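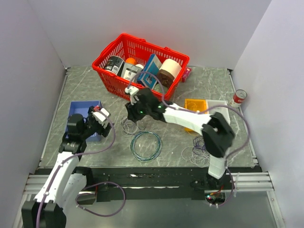
Zwei Roboterarme am Arbeitstisch, dazwischen Einkaufskorb, Behälter und mehrere Kabel.

Wer am Tisch steht, sollte mitreden
Ein Meinungsbeitrag von Libor Charvát
5. Juni 2023

Ich arbeite seit elf Jahren im Lager von Prostari in Oltmont, die meiste Zeit in der Sortierung. Wir bekommen gemischte Ware zurück, viel davon aus aufgelösten Filialen: Dosen, Packungen, Kleinteile, dazwischen Kabel in jedem Zustand. Jemand nimmt die Sachen aus dem Korb, schaut sie an und legt sie in den passenden Behälter. Die Arbeit ist schlecht bezahlt, sie geht auf die Schultern, und trotzdem haben die meisten von uns sie ordentlich gemacht.

Seit Mai gibt es bei uns Tische mit Roboterarmen. Die Geschäftsleitung hat dazu eine Versammlung abgehalten, an der ich teilgenommen habe. Es ging um Durchsatz und um Entlastung. Am Standort arbeiten 401 Leute, 90 davon in der Sortierung. Es fiel der Satz, dass niemand entlassen wird. Das glaube ich auch, jedenfalls für dieses Jahr. Mich stört etwas anderes, und darüber wurde in der Versammlung kaum gesprochen.

Die Arbeit am Tisch verändert sich, und zwar für die Leute, die bleiben. Früher habe ich den ganzen Tag gegriffen. Heute richte ich Tische ein, lege Ware bereit, schaue zu und greife ein, wenn etwas hängt. Das ist körperlich leichter. Meine Schulter tut abends weniger weh, das will ich nicht kleinreden. Dafür bin ich am Ende der Schicht auf eine Art müde, die ich vorher nicht kannte. Zusehen und im richtigen Moment da sein strengt an, und es wird nirgends als Leistung geführt. In der Lohngruppe stehe ich immer noch als Sortierer.

Dazu kommt das Wissen, das man für diese Tische braucht. Ein Kabel ist ein gutes Beispiel. Ein sauber aufgewickelter Ring lässt sich anders anfassen als ein loser Haufen, und zwei Kabel, die übereinanderliegen, muss man erst auseinanderbekommen, ohne das untere mitzuziehen. Eine Dose steht, eine Packung kippt. Wer das jahrelang gemacht hat, denkt darüber nicht mehr nach. Jetzt werden wir danach gefragt. Přemysl Tóth aus der Technik kommt mit dem Laptop an den Tisch und will wissen, in welcher Reihenfolge wir einen vollen Korb ausräumen würden und wo wir zufassen. Er fragt freundlich und hört zu. Ich beantworte ihm das gern. Ich meine aber, dass so etwas bezahlte Arbeit ist, die einen eigenen Namen haben sollte. In anderen Betrieben bekommt ein Berater dafür einen Tagessatz.

Hwa-young Um hat in der Spätschicht einmal mitgeschrieben, wie oft sie an ihren beiden Tischen von Hand eingreifen musste. Es waren 269 Mal in einer Woche. Manches davon war eine Kleinigkeit, ein Behälter, der verrutscht war. Manches hat zehn Minuten gedauert. In der Auswertung, die bei uns aushängt, kommen diese Eingriffe nicht vor. Dort steht die Zahl der sortierten Teile, und die sieht gut aus. Ich halte das für einen Fehler, auch aus Sicht der Firma. Wer in zwei Jahren entscheiden soll, wie viele Leute ein Tisch braucht, entscheidet dann nach einer Liste, in der die Leute fehlen.

Matúš Sokol sieht das anders, und er ist kein Dummkopf. Er sagt, jede Maschine habe am Anfang so ausgesehen, auch die Förderstrecke, über die sich heute keiner mehr beschwert. Er hat sich für den Lehrgang angemeldet, 600 Stunden, zur Hälfte in der Arbeitszeit. Danach kann er die Arme selbst einstellen. Er ist 29 und hat recht, wenn er das macht. Ich bin 54, und in meiner Schicht sind vier Kolleginnen, die Deutsch sprechen, aber ungern lesen. Für uns ist der Lehrgang in dieser Form nichts. Es müsste einen kürzeren geben, direkt am Tisch, mit den Sachen, die dort liegen.

Ich bin nicht gegen die Arme. Wenn mir jemand anbietet, dass ich nie wieder acht Stunden über einem Korb stehe, nehme ich das an. Ich möchte nur drei Dinge geregelt haben, bevor im Herbst die nächsten Tische kommen. Die Eingriffe von Hand gehören in die Auswertung. Wer die Technik mit seinem Wissen versorgt, wird dafür eingestuft. Und über die Aufstellung der Tische entscheidet jemand mit, der an ihnen arbeitet. Beim ersten Aufbau lag der Notschalter so, dass man um den ganzen Tisch herumgehen musste. Das hätte jeder von uns am ersten Vormittag sagen können.

Svatopluk Zeman, unser Hallenleiter, hat den Schalter inzwischen versetzen lassen. Wegen der anderen Punkte habe ich ihm geschrieben und warte auf einen Termin.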